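FOR IMMEDIATE RELEASE

Carnport opens orders for Lillance two-arm wrapping cell

Bench-size kit aimed at flower shops, gift counters and research labs. First units ship in January

Carnport today opened orders for Lillance, a two-arm bench cell for wrapping, tying and light packing. Arms, frame, controller, starter software - all in one kit, sold at one price. Early orders get the extended support plan at no extra charge.

Lillance was built for soft work. Paper, ribbon, tissue, thin film, the stuff that creases and slides and never sits the same way twice. Most small automation on the market is made for rigid parts in known places. Shops that wrap by hand have had very little to choose from, and what there is tends to be too big for a back room or needs an integrator on site for weeks.

The cell ships as a framed enclosure of aluminum extrusion with both arms mounted on the front rail, reaching in over the table. Each arm carries its own gripper and wrist camera. Customers can hang baskets or shelving from the upper rails and move them as the job changes. No special tools, the hex keys are in the box.

What the kit includes:

Two arms with grippers, wrist cameras and cabling
Extrusion frame, side panels and tabletop
Mesh baskets for supplies
Controller board and power supply
Teaching software, one seat, with 5 starter routines
Spare gripper pads

Setup takes an afternoon for two people. Teaching a new routine is done by demonstration: an operator guides the arms through the job, the software records it, then the operator repeats with the paper or the stems laid a little differently. Carnport recomends 80 demonstrations for a simple wrap. Harder jobs want more, and the software will flag where the recordings disagree with each other.

Bouquets are the lead application at launch. A cone of paper has a wide end and a narrow end, the stems roll, the blooms can't be squeezed. One arm alone tends to push the whole thing across the table. With two, one gripper can hold the wrapping near the middle while the other works down by the stem end.

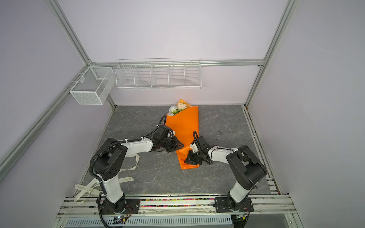

Sturnetti said the appeal was in the second arm and not in the speed, that its own wrapping counter had tried a single-arm unit and spent most of the time chasing the bouquet, and that it would still want a person on the ribbon for the first season at least. Sturnetti has had a pre-production Lillance on its premises through the pilot and has placed an order for two more.

Ribbon tying is offered as a beta routine. It is included with every kit but is not covered by the performance terms, and Carnport advises customers to keep a person on finishing work for now. Printed ribbon is supported. Wired ribbon is not supported yet.

Over the pilot, test cells completed 800 wraps using artificial stems and standard florist paper. Results by paper type are in the data sheet, including the failures. Waxed paper did worst, plain kraft did best. Testing with fresh stems is under way and the figures will be added to the data sheet when ready.

Service and parts in Europe will be handled by Ševčík, which will also stock grippers, cable sets and replacement wrist cameras. Customers elsewhere order parts direct from Carnport. Phone support opens at 8 a.m., Eastern time.

Lillance is not a collaborative robot and should not be run with hands inside the enclosure. A stop button is supplied with each cell and has to be mounted within reach of the operator. Full safety instructions ship with the kit and can be downloaded before purchase.

Availablity: the first batch is limited to 20 cells. Orders are filled in the order deposits are recieved. Labs and teaching programs can ask for the open software build, same hardware, no starter routines. Pricing on request. Demo visits can be booked through the Carnport website, bring your own paper if you have a house style - the demo team would like to try it.

About Carnport
Carnport makes small robot cells for shops, workrooms and labs. Hardware, teaching software, support.

Media contact: Carnport press desk, via the website contact form. Data sheet and product sheet on request.

###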